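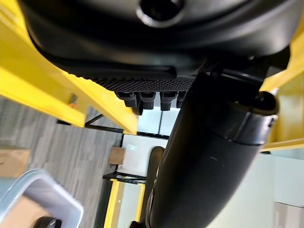 Yellow beams over gray carpet, with a cardboard box on the floor.

Workshop Shelving Tips I Would Take With a Grain of Salt

Every storage article promises that the right shelf will change the way you work. I have bought into that more than once. What follows is the advice I kept after a winter of rearranging parts, along with some I dropped. Your shop may prove me wrong.

Pick the shelf for the part, not the catalog

The Kemow catalog lists 21 accessories for a basic shelf unit. I would start with none of them. Put your parts on the bare shelves for a month and see what annoys you. If small castings roll, then buy a lip or a liner. If they don't, you have saved the money.

Bright shelves are supposed to help you spot dark parts. I grant that one, a little. A black tray on a yellow shelf is easy to see from across the room. It is also easy to see on a white shelf, and nobody charges extra for white.

Keep one kind of thing per shelf

I used to think this was fussy. Then I spent half of April hunting for trays behind other things. Metal parts now go on one level and plastic trays on another, and I can tell what is running low while I'm still holding my coffee.

Set trays in a row with the tabs all at the same end. Stacking looks neater, but you always want the one at the bottom.

Leave a hand's width in front of whatever you reach for most. A shelf packed to the edge looks efficient until you try to get something off it.

Use an open bin for the in-between stuff

Most tip pages hate the catch-all bin. I don't. A plain gray plastic bin on the floor beside the shelf is where things can wait until you decide about them, and it beats leaving them on the bench. Two brown boxes and a couple of black molded parts can share one perfectly well, as long as you can see all of them from above. Once you have to dig, it's too full.

Stand the tall pieces on end along one side. Lay flat ones across the back. Skip the dividers. I tried the folding set from Wogan and it took up more room than it sorted.

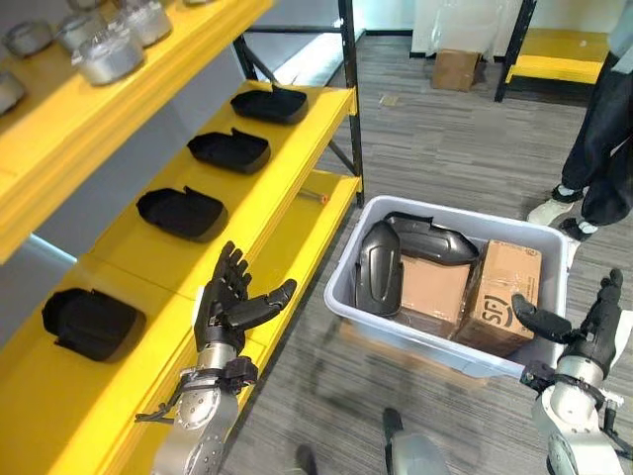
Don't trust the load label too much

A label that says 1000 pounds assumes a level floor and weight spread evenly. Carpet is neither firm nor always level. Push on a corner post before loading, and put the heavy castings low if you have any doubt. I check mine again after 30 days, and so far I have found one loose bolt.

Labels: fewer than they tell you

The Brurnedska label kit comes with 20 colors. I use two. One means "take it" and the other means "ask first." Anyone who needs a third color probably needs a third shelf.

Sweep under the bottom shelf

Streaky gray carpet hides dropped screws better than anything I know. A magnet on a stick works for steel and does nothing for aluminum or plastic, whatever the package hints. For those you still have to get down and look.

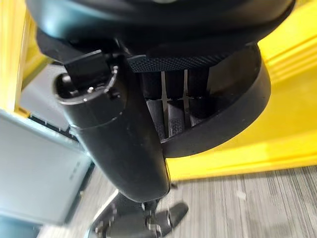

Old food boxes as sorters

People swear by them. I cut down a few Findus cartons and they went soft at the corners before summer. Fine for a weekend job. For anything longer, buy a tray.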